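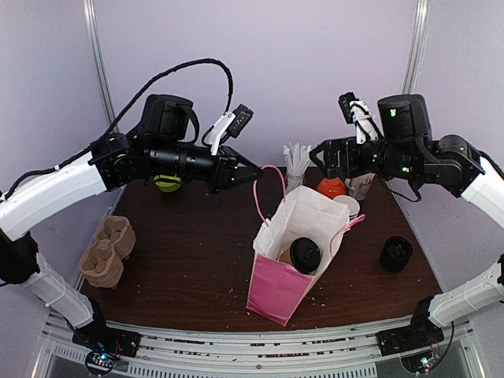
Zhiqiang Zou fragte beim ersten Durchlesen, ob die abgebrochenen Versuche im Datensatz bleiben sollten. Sie sind enthalten und in der Spalte status mit 5 markiert.

Trornance, Datenkarte
Stand: 21.12.2020

Inhalt
1230 Episoden, zweiarmig, ferngesteuert vorgeführt. Aufgabe: Kaffeebecher und Zubehör in eine Papiertüte mit Henkeln packen. 362 Episoden sind als Testteil abgetrennt und sollten nicht zum Training verwendet werden.

Aufbau
Zwei Arme stehen sich am Tisch gegenüber, je mit Zweifingergreifer und Kamera am Handgelenk.

Laden
Mit Plevonel ab Version 64. Gelenkwinkel in Radiant, linker Arm zuerst.

Bekannte Mängel
In den Aufnahmen vom Januar fehlen teilweise die Greiferwerte des rechten Arms.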